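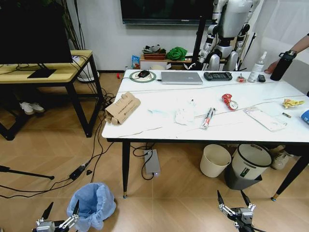
## 4. Setting up a work order in Wirgate

Read this section before you open your first work order for an aircraft or a removed component. You need a planner or certifying login. Mechanics can view work orders and book time to them, but they can't open or close one.

### 4.1 Before you start

Have these to hand:

- the aircraft registration, or the part and serial number for a component
- current flight hours and cycles, taken from the tech log
- the revision number of the maintenance programme in use

**Note:** Wirgate does not read hours from the tech log by itself. If your company runs the Clustance link, hours are copied over every 14 minutes. Check them against the paper entry all the same.

### 4.2 Opening the work order

1. From the main menu, choose **Planning**, then **New work order**.
2. Enter the registration or serial number and press **Find**. Records closed before the last change of operator are shown in grey and can't be selected.
3. Type in the current hours and cycles. The system rejects any figure lower than the last one stored.
4. Choose the work type: *Scheduled*, *Defect* or *Modification*. The type is fixed once you save.
5. Add the task cards. You can load up to 80 at a time from the programme, or enter single cards by hand.
6. Set the inspection level for each card. Level 2 needs one certifying signature. Level 3 needs a second, independent signature from someone who took no part in the work.
7. Press **Save and issue**. The order number appears at the top right — write it on the front sheet of the work pack.

**Caution:** Do not issue an order with a blank inspection level. The card will print as level 2, even if the programme calls for an independent inspection.

### 4.3 Adding a defect found during work

1. Open the order and select the card you were working on.
2. Press **Raise defect** and describe the fault in plain words, with its position on the aircraft.
3. Attach the parts request, if there is one. Requests go to the Hasteck stores screen as soon as you save.
4. Sign with your PIN.

A defect card stays linked to its parent card. The parent can't be closed while the defect is open, unless the defect has been deferred by a certifying engineer with a limit date.

**Note:** If the stores screen shows no request after two minutes, press **Resend** once only. Pressing it again creates a duplicate order.

### 4.4 Changes to this section

Step 6 was reworded on 7th March by Maarja Venckus, after questions from the line stations. Send corrections to Halfdan Kirkegaard in technical records. The next revision is due in April and will add closing and archiving, now in section 7.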